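Call for Participants: Airport Workers and Contract Staff Wanted for a Study of Missed and Late Pay

Posted Jan 21, 2018 by the Badutine Labor Research Group

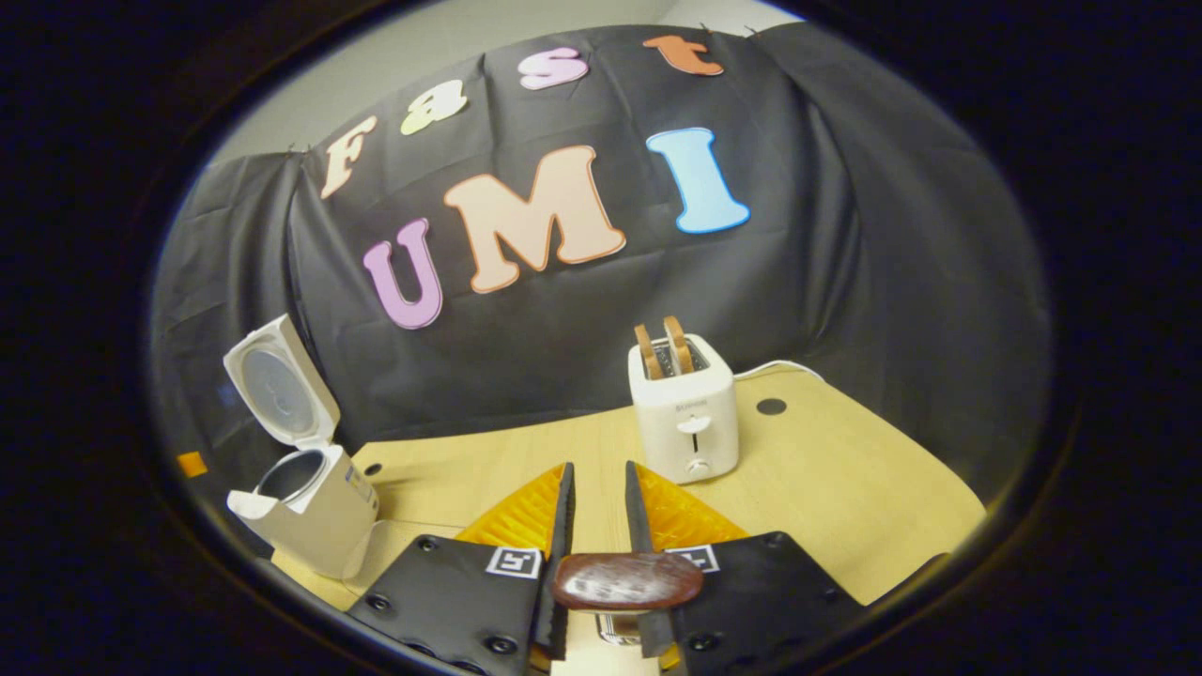 What we want to find out

Every time a budget fight in Washington gets close to a deadline, the same two claims go around. One is that workers at airports will be fine, they always get their money in the end. The other is that the whole system is about to fall over. We have read a lot of both and we don't trust either one very far. Most of what gets quoted comes from officials, union officers, airline spokespeople and whichever worker happened to be standing near a reporter. Very little of it comes from people keeping track of their own bills over a stretch of weeks.

So we are looking for people who work at airports, on the public payroll or for a contractor, to keep a simple money and work diary and to sit for two interviews. We want to know what a late, short or missing paycheck does to a household, and also what the threat of one does. Maybe the answer is less than people say. We would publish that too.

Who can take part

You can apply if you are 18 or older and you currently work at least 20 hours a week at a commercial airport in the United States. That includes screening staff, customs and inspection staff, air traffic and maintenance employees, cleaners, wheelchair attendants, baggage handlers, food court workers, shuttle drivers and security guards employed by private companies.

We have had plenty of interest from full-time federal employees and not nearly enough from contract workers. If you push wheelchairs or clean aircraft cabins, please don't assume this is about someone else. Contract staff often lose hours that are never made up, and they are mostly missing from the surveys we have looked at.

You do not have to be a union member. You do not have to be against your union, or for it. You do not have to hold any view about the President, Congress or the border. If you do hold one, that's fine, but the interviewers won't ask about it.

You can't take part if you are a manager with power to hire and fire, if you work in the press office of any agency, airline or union, or if another adult in your household has already signed up.

What you would do

First, a phone screening of 15 minutes or so. We ask what your job is, how you are paid and how often.

Second, a diary kept from the first week of March until the end of that month. You write down what came in, what went out, which bills you put off, any extra shifts you took or gave up, and any borrowing. It can be done on paper or on the Clodby phone app. The app is clumsy, and we have told its makers so. Paper is just as good for our purposes and several people in the pilot liked it better.

Third, 2 interviews, one before the diary starts and one after it ends. Each lasts up to 90 minutes. They are done by phone or in person at a place you choose, away from your workplace. Interviews can be held in English, Spanish or Amharic. Bezawit Woldemariam and Asnakech Asfaw handle the Amharic interviews and also the translation afterward.

What you get

We pay $200 for completing the diary and both interviews. If you do the first interview and then drop out, you keep $50 and owe us no explanation. Payment is by check or prepaid card within ten business days of the second interview. Yes, we know how it would look if a study about late pay paid late. If we miss that date, call the number you were given at screening and ask for Tolera Belay, who signs the checks.

We need 300 people. An earlier round of this work sent an online form to 1,533 workers. The response was poor, and those who did answer were mostly people with strong feelings in one direction or another. We don't think that round told anyone much, though parts of it were quoted in two newspaper columns as if it had. This time we would take fewer people and better records.

Who is paying for it

You should ask this about any study, and you should be a little suspicious when the answer is hard to find. Ours is paid for by the Rattanakul Fund, a private foundation, with a smaller sum from Dovova, a payroll services company. Dovova sells short-term pay advances to employers, so it has an obvious interest in a finding that workers need pay advances. We argued among ourselves about taking the money. In the end we took it on written terms: the company does not see the questions ahead of time, does not see the diaries at all, and gets the report on the same day as everybody else. You can ask for a copy of those terms. If they don't satisfy you, then don't sign up, and we won't hold it against you.

No government agency, airline, airport authority, political campaign or union has put money into the study.

Privacy

Your name is stored apart from your diary and your interview. The report will give job type and region, never your airport. Recordings are erased once they have been typed up and checked.

We can't promise total secrecy, and we would be wary of any group that did. A court can order records handed over. We think that is unlikely in this case, but it is possible, and it is spelled out on the consent form. Please read the form. It is four pages and we fought to keep it from being eleven.

Federal employees sometimes ask whether they need permission to take part. We are not lawyers for your agency. You would be taking part on your own time, as a private person, and we ask that you never share security procedures, staffing rosters or anything else you are not allowed to discuss. If an interview drifts that way the interviewer will stop you. Check with your ethics office or steward if you are unsure.

What this will not do

It will not get anyone back pay. It will not settle a shutdown or prevent the next one – research reports have a weak record on that score. We can't help with a grievance, a loan application or a landlord, although we will give every participant a list of local services that we have called ourselves to make sure somebody picks up.

The report will be free to read and written in ordinary English. Participants get it by mail or email before it goes to the press.

How to apply

Call or write to the study desk at Badutine and leave your first name, your type of job and a good time to reach you. Don't use a work email or a work phone. Eldana Lemma returns calls in the morning and early evening, and can work around night shifts if you say so in your message. A blocked number may show up on your phone when we call back, so please say if you don't pick those up and we'll text first.

Complaints or doubts about how the study is being run should go to Clodagh Mac Giolla, who reviews it from outside the group and is not on its payroll.

Places for federal screening staff are likely to fill first. Contract workers can apply until the diaries begin.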